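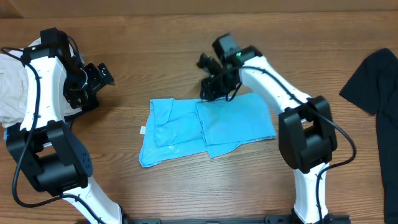
Light blue garment on the folding table, partly folded, with a small white tag at the left edge.

Clernholm Folded Garments – README

Contents

400 short recordings of everyday clothes being folded on a tabletop, with one text file of notes per recording. Each recording covers a single garment. 200 are of T-shirts; the remainder are shirts, tea towels and pillowcases. Socks were left out of this release.

Folder layout

garments/ one folder per item, named by item number
notes/ plain text, same numbering
folds.csv one row per fold, in the order made
CHANGES.txt

Columns in folds.csv

item – item number
fold – position in the sequence, starting at 1
type – half, third, sleeve or hem
layers – layers of cloth after the fold
finish – flat, wrinkled or open

"Flat" means the upper layer lies smooth across the whole panel. "Wrinkled" means the panel has its intended outline but the cloth is creased inside it. "Open" means an edge has come away from the fold line. Where two values apply, the worse one is entered. Mixed cases, with one side flat and the other crumpled, are entered as wrinkled.

Garments

The wardrobe holds 37 items, all washed before first use and none ironed. Care labels were left in. Colours are recorded in the notes as plain words (light blue, beige, grey) and have not been matched to any chart.

Known problems

Item 40 does not exist – numbering skips from 39 to 41 and stops there, and numbers 12, 13 and 28 were withdrawn.
Layer counts for pillowcases treat the closed end as two layers.
Notes made before August use "crumpled" for "wrinkled".

Credits

Garment list and washing: Gönül Ağca. Fold labels: Erick Kioko and Igor Jakubowski. Corrections to folds.csv go to Igor, with the item number and fold number in the subject line.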